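Femdale Hardware Forum
Desktops and Towers > Stripping and Rebuilding
Topic: Order of removal on office towers, socket open or closed?

slatbench
Posts: 178

I have a batch of ex-office towers to strip, test and put back together. Drive, processor and memory come out of each one, get checked, and either go back in or get swapped. I want a fixed order so that every machine is handled the same way.

Current order:
1. Mains lead out, hold the power button in, side panel off, case on its side.
2. Hard disk out with its bracket.
3. Memory out.
4. Cooler off, CPU out.
5. Test, then reverse.

The part I am unsure about is step 4. Do you leave the socket bracket up while the CPU is out of the board, or close it? I have read both.

Grendex
Posts: 80

Close it. An open socket on a bench is asking for something to be dropped on the contacts. If you have the plastic cover that came with the board, fit that as well. Office machines never have it, so buy a bag of them.

On the order, I would take the CPU before the memory. The cooler is the heaviest thing on the board and I prefer it gone first.

Gevus
Posts: 9

Disagree on closing it, at least without a cover. The bracket does nothing to shield the middle of the socket, as it is a frame with a hole in it. All you gain is an extra movement of the lever each way. If the CPU is going back within the hour I leave it up and keep tools away from that side.

Memory first is right. On several of the small towers I have done, the cooler sits close enough to the first module that you knock the clip on the way out.

slatbench

Mine is a single long slot beside the socket, so there is not much to knock either way. I will keep memory first.

I set the parts out in a moulded tray to the left of the case. Hard disk stands upright with its blue bracket still on, CPU in its own recess below, memory module in the long slot under that. Socket bracket is up at this stage.

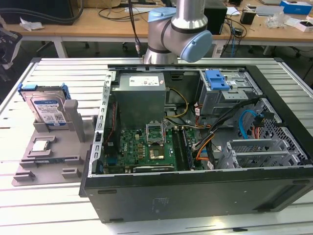
Figueroa
Posts: 5

1. The tray is sensible. My only addition would be to label it with the machine number if you have more than one case open at a time. Memory modules look alike and it is easy to return the wrong one.

2. Cables. You have the yellow and black power bundle looped towards the middle, and a light blue SATA cable curled near the side wall. I would tie the power bundle back towards the supply before lifting the CPU in or out. One strip of hook and loop tape, removed at the end.

3. Slatted bench. I would not use one. Screws go through the gaps. A flat mat with a raised edge costs very little, and an earthed one deals with static too.

Grendex

Agree with the mat. Disagree with tying the cables, it adds a step to every machine and the bundle springs back as soon as you let go of it. Move it with your left hand while the right hand does the CPU.

Figueroa

You need the right hand for the CPU and the left for the lever. That was the reason for the tape.

Gevus

The lever is already up before the CPU goes in. You only need it once the CPU is seated, and by then the cable can go where it likes. Tape is optional.

More important: how are you storing the disk? Upright is fine when it is stopped, but if you test it on the bench lay it flat or firmly on its side, and do not move it until it has spun down. I allow a full minute after the power is cut.

slatbench

Testing is done on a separate dock, flat. The upright position is for parking only.

Is there any reason to take the bracket off the disk? The blue one on mine runs along an edge and I have been leaving it on.

Grendex

Only if the dock will not take it. If it fits, leave it. The pins on these brackets get brittle with age and I have snapped a few by removing them for no purpose. Keep the spares from dead machines.

Gevus

Seconded. While the disk is out, blow the dust from the drive cage and the perforated slot covers. Short bursts, and hold any fan still.

slatbench

Revised order:
1. Mains lead out, button held, panel off, case on its side, earthed mat underneath.
2. Disk out with bracket on, dust the cage.
3. Memory out.
4. Cooler off, CPU out, plastic cover on the socket.
5. Tray labelled with the machine number.
6. Test, then reverse, with fresh thermal paste before the cooler goes on.

I will try it both with and without the tape on Monday's lot.

Figueroa

Move 5 up to the start. A label written after the parts are out is no use if you get called away between steps.

slatbench

Moved to step 1. Covers ordered.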